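Ullwood Marble-Look Dining Table Review: Four Months With the Dark Brown Top

Hakim Subramaniam

Rating: 4 out of 5

We bought the Ullwood table to replace a pine one that had been in the family long enough to have a burn mark with a name. The old one was solid but small, and it drank up every spill. I wanted a hard top that could be wiped down after dinner and left alone. My wife wanted something dark. The Ullwood comes in a gray, a cream and a dark brown, and the brown was the only one we agreed on.

I paid 400 dollars during a sale, plus 50 for delivery to the door. Carrying it inside was extra and I said no to that, which I regretted on the second trip up the steps. The box with the top in it weighs 103 pounds according to the label. Two adults can move it, but you need a third person to hold doors.

Assembly

The legs bolt to a steel frame underneath, and the top sits on the frame on rubber pads. There is one hex key in the bag and it is too short to turn comfortably once the second leg is on. I used my own. Start to finish it took an evening, including a break to go find a blanket to lay the top on. The instructions show the top being lowered onto the frame by two people who seem to be having no trouble at all. We did it the other way around, with the frame upside down on the underside of the top, and then turned the whole thing over. Their way is probably safer.

All the bolts were there. One of the adjustable feet had a bad thread and would not screw in past the first couple of turns. I wrote to Ullwood through the form on their site and a replacement came in nine days, in a padded envelope, with no note.

The surface

I like the top more than I thought I would. The brown is dark, close to coffee, and the veins run through it in white and cream. They branch and cross, and they don't line up in a way that looks printed over and over. We looked at the Wenberg table in a store before ordering, and that one had the same swirl at both ends. Once I saw it I couldn't stop looking at it.

Dark tops show dust. This one is no exception, although the veins break things up enough that crumbs are harder to see than I expected. That cuts both ways. I have put my sleeve in jam more than once. Fingerprints show mostly in the late afternoon when the light comes in low, and a damp cloth followed by a dry one takes care of them.

We use it in the corner of the room, against two walls with circle-pattern wallpaper. The paper is white with thin gray rings and beige dots, put up by the people before us, and I was worried that one more pattern would be too much. The table is dark enough to settle it down. A plainer top would have been the safe choice, but I don't miss it.

Plates look good on it, light or bright ones most of all. We have a yellow one with a dark brown rim and black Chinese character designs, and the yellow stands out on the brown far better than it ever did on pine. White bowls are fine too. Dark stoneware disappears, so ours has gone back in the cabinet.

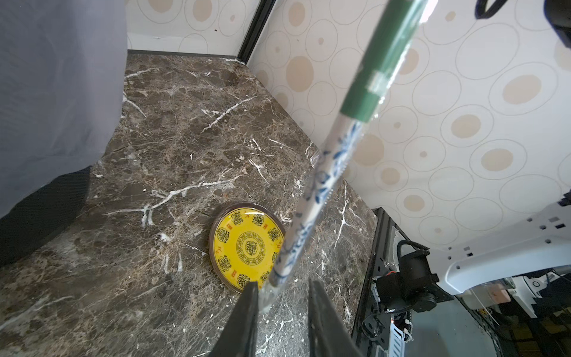
Heat, water and scratches

Ullwood says to use trivets for anything straight off the stove, and we mostly have. A soup pot went down bare once, in a hurry, and stayed there through a phone call. I checked the spot that night and again the next morning and found no mark. I wouldn't do it on purpose.

Water beads up and wipes off. Soy sauce left overnight came up with dish soap. Turmeric took longer. It left a faint yellow shadow on one of the cream veins, and I got it out with baking soda paste and some patience. On the brown areas it never showed at all.

Scratches are the weak point. Unglazed pottery is the problem, the rough ring on the underside of a plate or bowl. I dragged a serving dish across the table in the first week and got a fine line the length of my hand. It only shows at an angle, but I know where it is. We lift things now, and I put felt dots under the heavier dishes. Jokora makes a pack of 50 that has held up through a lot of washing by hand. They come off in the dishwasher.

Noise

A hard top is louder than wood. Cups land with a click and a dropped spoon rings through the apartment. If you have small kids or eat breakfast before everyone else is up, get placemats. We had a set of Kabbaj cotton ones already and they help, although they slide a little when you lean on them.

Sturdiness

The frame is good. It doesn't rock, and it didn't rock even with the bad foot, once I had folded some cardboard under it. The top has not shifted on its pads. I tightened all the bolts again in August after we moved the table to vacuum behind it, and two of them took a quarter turn.

The edge of the top is squared off with only a slight softening. It looks neat, but if you rest your forearms on it for a long time you feel it. I work from this table two mornings a week and have started folding a towel under my wrists.

What I would change

A longer hex key. A rounder edge. I would also like the pads under the top to be a bit wider, because one of them had peeled off in the box and had to be glued back on before assembly.

The care sheet could say more. It is a single page with the cleaning advice in four languages, and the English part is three lines long. There is nothing in it about rough pottery, and that would have saved me the scratch.

Would I buy it again

At the sale price, yes. At full price I would take a second look at the Wenberg, which has a rounded edge and a slightly thicker top, and try to get over the repeating swirl. For a small household that eats at home and wants a dark table that cleans up fast, the Ullwood does the job. Measure your doorway before you order – the top does not come apart, and it went through ours on its side with very little room to spare.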